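Tromurow Shared Workshop
Arm build group – minutes of meeting, 27/03/2019

Present: Faustine Riviere (chair), Vojtěch Říha, Miłosz Wasilewska, Sumeya Kahsay (minutes)
Apologies: Garnet Lévesque

1. Minutes of the last meeting

Agreed with one correction. Under the heading on the bench, the vise is to be moved to the window end, not the door end. Vojtěch has already moved it to the door end and will move it back.

2. Where the build stands

Miłosz reported. The arm is bolted down on the new base and all joints move under power. The shoulder still sags a little when the arm is stretched out level and the motors are switched off, so it should be parked folded until the brake is sorted out. Please do not leave it resting on whatever is under it.

The gripper has been taken apart, cleaned and put back together. Two of the pivot pins had worked loose and were refitted with thread lock. The linkage now closes evenly. Vojtěch asked if the screws could all be changed to one head type, as he is tired of swapping drivers. Miłosz said he would look at it the next time the gripper comes off, but not before.

The rubber fingertip pads are wearing. Faustine thinks the edges of the computer cases are doing it, and Miłosz thinks the rubber is just too soft. Sumeya has a sheet of harder rubber left from another job and will cut a pair to try.

3. Wrist camera

Mounted and working. The picture freezes if the cable is pulled tight, and this happens when the wrist turns past 90 degrees. Vojtěch wants to reroute the cable along the forearm with a loose loop at the elbow. Agreed. Until then the wrist limit stays set in software, and anyone who changes it for a test should set it back afterward.

The lamp on the shelf gives too much light on pale plastic. Sumeya tried it with a sheet of baking paper taped over the front and that was better. Faustine asked that baking paper not be left on a hot lamp. A proper diffuser to be found.

4. Taking computers apart

Long discussion. The aim is still for the arm to do the simple part of stripping old desktops – reach in, take hold of a loose part, lift it out and put it in the tray. Screws and cable clips are done by hand first.

Vojtěch has been driving the arm by hand controller with an open desktop case on the bench. Memory and drives are fine to practice on. He finds the space beside the power supply the hardest place to work in, as there is little room to open the fingers and the wires get in the way. He suggested coming in from the opposite side with the wrist tilted. Miłosz was worried about the plates of the gripper rubbing on the case and would like the approach tried slowly first. Agreed to try it at the lowest speed setting, with one person at the stop button.

Power supplies: nobody is to open one, by hand or with the arm. They come out whole and go on the shelf marked Pover for collection. Faustine repeated that every machine must be unplugged from the wall before it reaches the bench, and the cord goes in the box and stays there.

Garnet sent a note asking if we could keep the motherboards whole in place of sending them for scrap. No objection. They need bags, and Garnet is asked to bring some.

5. Software

The program now saves arm positions by name. Old positions saved as numbers will still load, but position 597 should not be used. It was saved before the arm was moved to the new base and will put the gripper into the bench. Miłosz will delete it.

Vojtěch asked for the recorded runs to be kept on the Nivden drive and off the shop laptop, which is nearly full. Agreed.

6. Money

Balance is over 700 dollars before the Maksymiv invoice for bearings, which has not arrived. Sumeya to chase. The 11 dollars Vojtěch spent on cable sleeve was approved.

Miłosz would like a second gripper so that one can be worked on while the other is in use. Put off until the shoulder brake has been paid for.

7. Any other business

The side panels from the cases are piling up behind the lathe. Anyone who wants sheet metal should take it before the next meeting. The rest will go to the scrap yard.

Open day is in December as usual. Faustine would like the arm to be shown working on a case, behind the clear screen. To be discussed once the cable is done.

8. Actions

Vojtěch – move vise, reroute camera cable, try the tilted approach with Miłosz
Miłosz – shoulder brake prices, delete position 597
Sumeya – new fingertip pads, diffuser, Maksymiv invoice
Garnet – bags for boards
Faustine – speak to the scrap yard

Minutes taken by Sumeya Kahsay. Corrections to me before the next meeting, please.
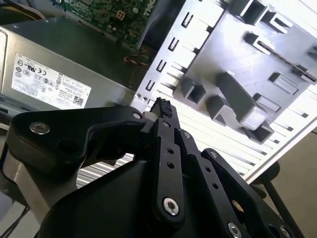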